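La nappe rouge et les bonbons du placard

Ce qu'on grignote quand les invités restent à table 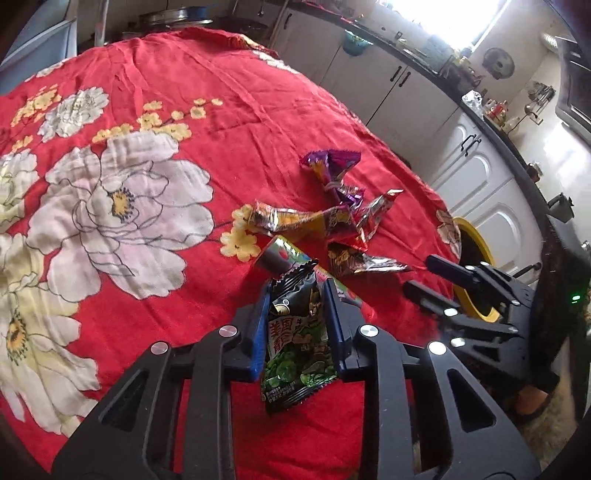
Petits pois en sachet, bonbons en papillote et nappe à pivoines : le goûter est servi.

J'ai un faible pour les tables où l'on pose les sucreries à même la nappe. Pas de coupelle, pas de bonbonnière héritée d'une grand-tante, juste une poignée de papillotes qu'on laisse tomber au milieu et que chacun pousse vers son voisin. Chez moi, ça se passe sur la table ronde, près de la cuisine, et toujours sur la nappe rouge (celle à grosses fleurs, oui, celle que ma sœur trouve « un peu beaucoup »).

Je l'ai payée 20 euros en juin chez Cenari, une boutique de tissus où j'étais entrée pour du fil blanc. Elle est énorme, elle se froisse dès qu'on la regarde, et je l'adore ! Une pivoine rose pâle s'étale presque jusqu'au bord et avale tout ce qu'on met dessus. Il faut donc des papiers qui tiennent tête : du violet, de l'orange, de l'argenté qui brille au bout. Les emballages sages, sur un rouge pareil, on ne les voit plus.

Pour le salé, je me suis mise aux petits pois croquants. C'est Arsalan Kiani qui m'a convertie, il tient l'épicerie Zokard à 45 minutes de chez moi en bus, et j'y vais quand même. Son rayon de sachets individuels compte 48 sortes, il me l'a juré la main sur le comptoir. Je choisis à l'emballage, je l'avoue : un sachet noir et vert, de gros caractères chinois rouges, des petits pois et des feuilles dessinés dessous, hop, dans le panier. Arsalan les mange avec du thé très fort. Moi je les préfère à l'apéritif, et j'en remets toujours un sachet de côté pour le lendemain matin, ne me jugez pas.

Côté sucré, je mélange. Un rouleau de bonbons pour les enfants, qui se le disputent de toute façon, et des papillotes pour les grands. On déplie, on lisse le papier du plat de l'ongle, on en fait un petit bateau pendant que quelqu'un raconte ses vacances à Otham pour la troisième fois. Ma voisine garde les siens dans une boîte Mayrhofer, elle en est à 166 et elle les classe par couleur. Il lui manque un beau vert, si vous avez ça dans un tiroir.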